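Chapter 3
The Mug and the Jar: What We Keep Within Reach

Most advice about kitchen storage starts from a promise. Put things where you use them, the promise goes, and you will save time. It sounds sensible enough that few people ask how much time, or whose. This chapter asks. It looks at the small group of objects that stay out on a table or counter all day – the drinking mug, the lidded jar, whatever has drifted in beside them – and at the claims made for keeping them there.

Start with the claim about steps. An older household manual will tell you that a badly arranged kitchen costs its owner miles of walking in a year. Such figures are usually reached by taking one trip, from the table to a far cupboard, and multiplying it by 1,000 or more. The arithmetic is fine. The trip is the problem. People carry two things at once, they wait by the kettle, they send someone else. A walk that was going to happen anyway has not been saved by moving the sugar.

Then there is the claim that grouping helps memory. Keep the mug by the jar, we are told, and you will never hunt for either. Possibly. But a pair of objects left on a table is a group only as long as everyone in the house agrees that it is one. To the person who clears up in the evening, it may just be clutter.

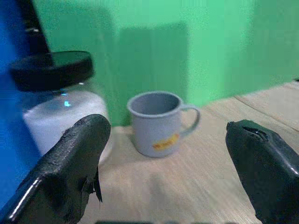

Kirsty Wainwright objects that this makes too much of a simple matter. A gray mug and a glass jar with a black lid, she writes, belong together in any house where someone takes sugar, and it would be perverse to store them in separate rooms. She keeps hers side by side and has never felt the need to defend it.

Her point is fair as far as it goes. It tells us that the arrangement suits her. It does not tell us that the arrangement would suit a household of five, or one where the jar holds salt. White grains behind glass look much the same from across a table, and a clear jar, so often praised because you can see what is in it, shows you the level far better than it shows you the contents. A label would settle the question. Many people who own clear jars leave the label off, trusting to habit.

Lids deserve the same doubt. A wide, flat lid is easy to grip and easy to set down. Whether it seals well is another matter, and you cannot judge that by looking. Test it before you believe the packaging.

The Ivcombe diaries, which we will use throughout this chapter, give us something firmer to work with. In them, 12 households wrote down each object left out on the kitchen table at 9 p.m. and who had last used it. The diaries have weak spots – people tidy up when they know they are keeping a record – and we will come to those in Section 3.2. Before reading on, make the same record for your own table. Write down what is there, including anything you would rather leave off the page.

Related sections
Chapter 2: Cupboards, Shelves and the Back of the Drawer
Section 3.1: Who Clears the Table?
Section 3.2: Reading the Ivcombe Diaries
Section 3.3: Roy Oakley on Labels

Last updated: August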